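4.2 Breakfast habits and time of eating

Of the 122 households that sent back the July diary, 108 filled in the breakfast pages well enough to use. The rest left them blank or wrote one line for the whole week. Diaries came from two areas, Clestcombe and Darkow, and were coded with the same sheet as before (see 3.1).

Main finding first. Bread or pastry was the most common breakfast in both places, but the time of eating differed a lot. Clestcombe households ate early and mostly sitting down. Darkow later, often in two goes - a drink first, then food once the children had left. This fits the earlier Kita survey, though that one asked about weekends only, so care is needed.

In all, 1,081 separate breakfasts were logged. Shop-bought pastry turned up more on days when one adult ate alone. Cooked breakfasts nearly all on days off. We had expected cost to matter more then it did. Several diaries mention price but few changed what they bought.

Portion size is the weak part. People wrote "one roll" or "a pastry" with no weight given, and plates differ. We therefore used the Hung portion scale, which treats a single croissant on a plate as one serving whatever its filling (Figure 3). Spreads and butter coded separately. Where the diary said "half" we took half; where it said "some" we took one serving, which probaly overstates intake in the Darkow group.

Missing days are a further problem. Skipped breakfasts and forgotten entries look the same on paper. Second coder agreed with the first on most of these, not all - disputed days were dropped from Table 5 but kept in Table 6.
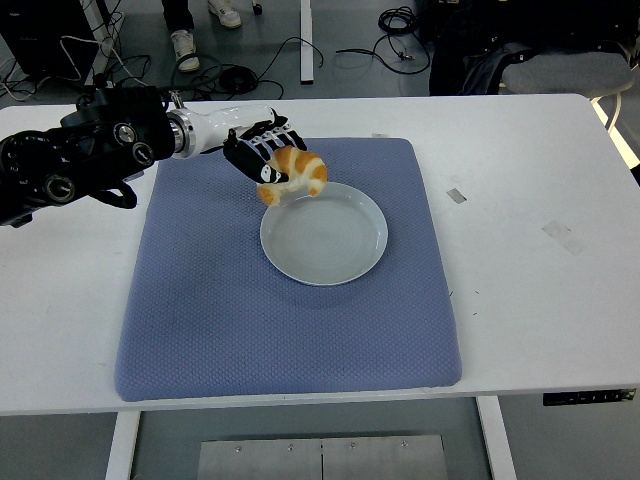
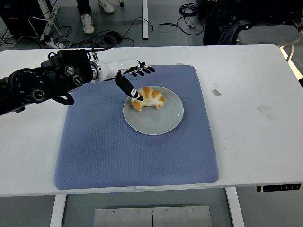
Figure 3. Croissant and round plate, both views. Counted as one serving.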